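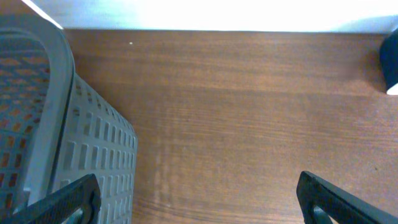

How do I find my great-uncle's obituary from 2000? Mervyn Heywood died in Nandville that February, and the only clue I have is a funeral card. I've got a gray plastic basket on a wooden table ready for all his papers, and I'm loving every minute of this!

Asked by Clive Catterall, Jun 23, 2026

Try the Lutcombe library! They hold the Nandville paper on microfilm and looked up 19 notices for me, all free. Give them the date of death and ask for the eight days after it, as notices often ran late. Such a great bunch.

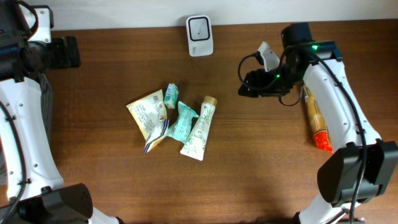 Last edited: 2 hours ago

Funeral homes keep files too. Furnival handled most burials out that way, so call and ask for the original write-up. Mine listed cousins I'd never heard of!

check the church maybe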